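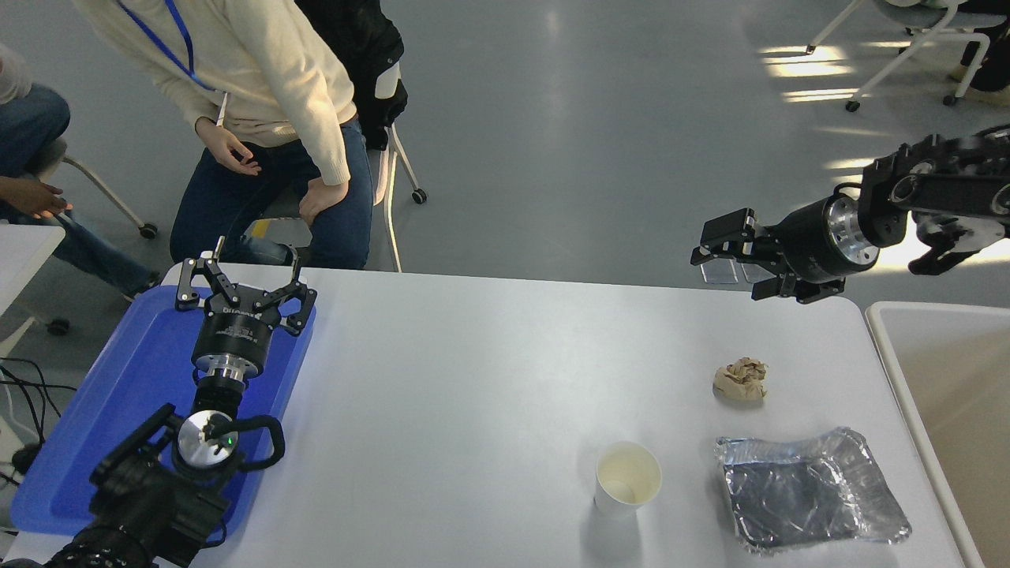

Home | Guides | Tables and Trays | Parts | Contact

Section 4. Clearing the Table and Sorting Used Items

Use this section each time a Skerkmont table is cleared between uses. It covers paper, cups and foil. For washing the tabletop and trays, see Section 5.

Before you start

You will need the two-bin cart, a slop cup or small pail, a damp cloth and a dry cloth. Put the cart at the short end of the table with the pedals facing out. If people are still seated, ask before reaching across them.

CAUTION: Foil trays can have sharp corners once they have been bent. Pick them up by the rolled rim and keep your fingers away from any tear.

4.1 Paper

1. Pick up loose paper first, including napkins and wrapping that have been balled up.
2. Open each ball partway and check for forks, caps or keys.
3. Put clean, dry paper in the left bin. Greasy or wet paper goes in the right bin.

Note: Brown and beige paper is sorted the same way as white. Waxed paper always goes in the right bin.

4.2 Cups

1. Look inside the cup before you tip it. A small amount of drink in the bottom is easy to miss and will run across the table.
2. Empty it into the slop cup.
3. Stack empty paper cups, up to 4 high, and put the stack in the right bin.

Do not crush cups over the table. Do not put a cup inside a foil tray to carry it – the tray will fold under the weight.

4.3 Foil trays

1. Scrape any food into the right bin.
2. Wipe the inside with the damp cloth. It does not have to be spotless.
3. Press the tray flat on the table with the heel of your hand, working from the middle out to the rims.
4. Fold it once and place it in the foil box on the lower shelf of the cart.

Note: The Levitz cart has no lower shelf. Hang the foil box from the side hook instead.

4.4 Plastic trays

Plastic trays stay with the table and are not thrown away. Leave a tray where it is if something is resting on it, and wipe the open part only. Otherwise:

1. Lift the tray with both hands and set it on the cart.
2. Wipe the table under it and dry the spot.
3. Put the tray back on the same side it came from.

4.5 Final check

1. Wipe the tabletop from the back edge to the front with the damp cloth, then with the dry one.
2. Run a hand along the front edge for sticky spots.
3. Empty the slop cup in the sink, never in a bin.
4. Change the bin liners when they are two-thirds full.

If the surface still feels tacky after 2 passes, use the cleaner listed in Section 5. Stains that remain should be noted on the table card.

Questions about this guide: Wycliffe Tanui, Skerkmont Guides | © Skerkmont | Back to top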